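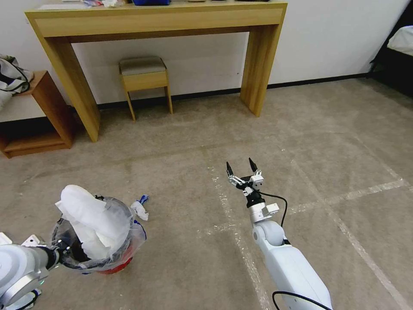
**1/** New write-up from our group on picking up litter with two arms. The method is called Sidia. It came out of the Ivon project, and the work was done by me and Etelka Somogyi. Short thread on what we did and what we found.

**2/** The task: there is rubbish on the floor and a small bin next to it. The robot has to get the rubbish into the bin and leave the bin standing. Paper, tissues, wrappers, cans, that sort of thing.

**3/** Most earlier attempts, ours included, treated this as a one-arm job. Find the item, grasp it, carry it over the bin, let go. The second arm was parked out of the way.

**4/** The trouble is that a light bin moves. The wrist brushes the rim, or a bit of liner catches on a fingertip, and the bin ends up somewhere else or on its side. The policy then drops the item where the bin used to be.

**5/** So we gave the second arm a job. It holds the rim from before the first grasp until after the last release. People do much the same with a light bin on a smooth floor.

**6/** Holding the rim also gives you a measurement. If the left arm is on the bin, its joint angles tell you where the bin is, even when the right arm is blocking the view from the head camera.

**7/** That second point is the main idea in Sidia. The release position is worked out relative to the holding hand. The camera is used to find the rubbish, and to find the bin once, at the beginning.

**8/** Training data: 3000 teleoperated episodes, split between Etelka, me and the operators at Wuisan. Every episode starts with the bin not being held, so the policy has to learn the reach for the rim as well.

**9/** We dropped an early batch where the operators had let go of the rim between items. The policy learnt to do the same and would let go at bad moments. I should have written the instructions more clearly.

**10/** Tape on the carpet marks out areas of floor. We use it for setting the start positions, and it has been walked on a lot. Some of it needs redoing before the next round. 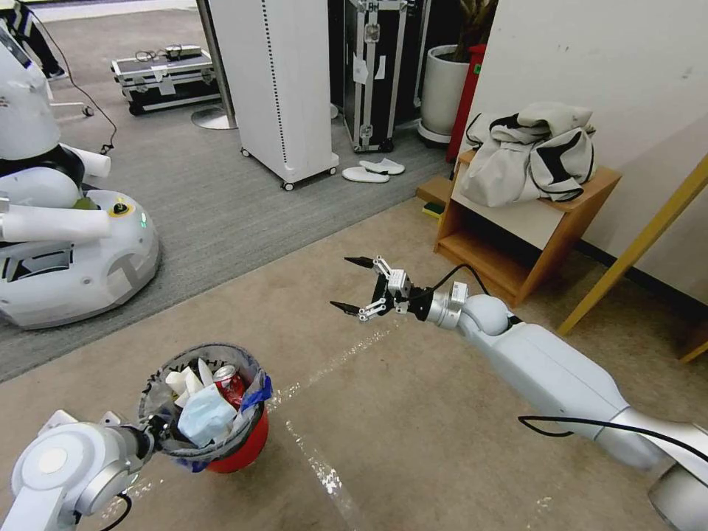 *Left arm on the rim, right gripper open just above the carpet.*

**11/** Testing: 200 trials, half with Sidia and half with the one-arm version, same items and same starting positions for both. Rohani Ismail set out the items and did the scoring. She did not know which version was running until the arms moved, at which point it is fairly obvious, so please don't call it a blind test.

**12/** A trial counted as a success if the item was fully inside the rim and the bin was still upright. An item balanced on the edge of the bag was a fail. We argued over a few of those and scored them all as fails.

**13/** Result: the one-arm version knocked the bin over in 12 trials. Sidia knocked it over in none. It did push the bin a short way in 4 trials while reaching for the rim, but it got hold of it each time and carried on.

**14/** Overall success went up too, but by less than I had hoped. Most of what is left is grasping, and holding the bin does nothing for that. If the fingers close on air, they close on air.

**15/** Flat items are the worst. A wrapper pressed into carpet gives the fingertips very little to get under. The policy tends to pinch the pile, lift nothing, and carry that nothing over to the bin.

**16/** It will also open the gripper and go back for the next item as if all was well. There is no check on whether anything is in the hand. That is the first thing on the list to fix.

**17/** Full bins are the other weak spot. When the rubbish is heaped above the rim, a new item can roll off the top. The release height is learnt, and we had too few episodes with a full bin for it to learn much.

**18/** The liner matters more than I expected. A loose bag flaps over the rim and the left hand can end up gripping plastic with no bin in it. With the edge taped down this is much less of a problem. We would like it to work either way.

**19/** Cost of the method: you lose an arm. Anything that needs two hands to pick up is out of reach while the left one is on the rim. We did not test large items at all, so I can't say how bad that is.

**20/** It is also slower at the start. Reaching for the rim takes time, and for a single tissue you may well be better off with one arm. With several items to clear, the reach is done once and the rest goes at the normal pace.

**21/** Someone asked last time whether you could just use a heavier bin. Yes. If you choose the bin, choose a heavy one. We wanted something that copes with whatever is already in the room.

**22/** We have not tried it with the base moving. For all the trials the robot stood within reach of both the bin and the item. Carrying the bin along between items seems the natural next step, and Etelka has started on it.

**23/** Ritimlow are going to run the same tests on their own arms, which have a different wrist and a wider gripper. I would expect the rim hold to carry over and the grasping numbers not to. We will post theirs next to ours, whichever way it goes.

**24/** Episodes, scoring sheets and the one-arm baseline will all go up together in February. The batch we dropped will be in there as well, in its own folder, in case anyone wants to see what letting go of the rim does.

**25/** Questions about the scoring should go to Rohani, and questions about the controller to Etelka or me. Replies may be slow this week as we are re-laying the tape.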